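Briltholm bench

The Briltholm bench is a simulated laboratory workcell used to compare robot grippers, wrist cameras and arm controllers on small bench tasks. It is maintained by the Flundodari project and was first built to choose a gripper for plate handling. Releases since version 2 render every trial from both fixed and wrist viewpoints.

Layout

A single black arm stands on a green pedestal above a perforated plate, which carries the instruments and a control box with colored buttons. The plate rests on a wooden table. Instrument positions are shifted and turned between layouts so that a controller cannot rely on stored coordinates. 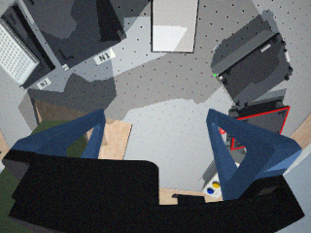 Gripper comparison is the most common use of the bench. Two finger designs are supplied, known as Bundevden and Gillies after the workshops that drew them. The current default is an open triangular finger, blue in the renders, and the window through the right finger lets the wrist camera keep part of the red-outlined panel in sight when the finger passes in front of it. Solid fingers of the same length hide more of the target, which matters most during the last part of an approach. Both designs use the same mount and the same closing force.

Room model

The room around the table is modeled in full, with walls, a block-patterned floor, a utility cart and two further small arms on pedestals. Early releases used a plain backdrop. Controllers trained against it did poorly once furniture was added, and the backdrop was dropped.
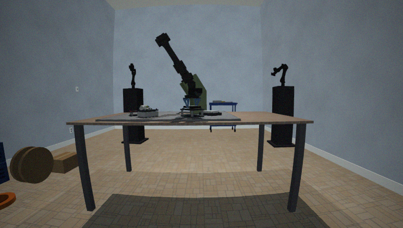 Trial procedure

A standard comparison consists of 373 trials per gripper. Each trial begins with the arm in a raised pose and ends when the task is complete or when 30 seconds have passed. Most tasks involve a multiwell plate and its holder, or one of the labeled stations. Contact with any object other than the target is logged but does not end the trial. The room view
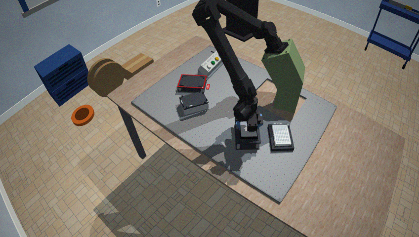
is used for checking reach and elbow clearance, while finger alignment is judged from the wrist view alone. Scores from the two views are reported separately. A full run with both grippers and all controllers can take up to 1,550 minutes on one workstation.

Wrist camera

The wrist camera is fixed behind the fingers and turns with them. Its view always includes the gripper body along the lower edge, and some controllers mask this area before processing. Shadows are left on by default. They can fall across the station labels, so label reading is scored on its own. 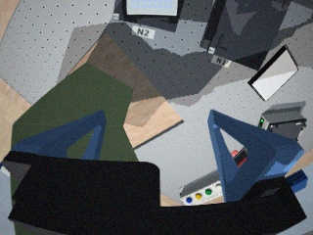

Wrist camera view with stations N1 and N2 and the control box buttons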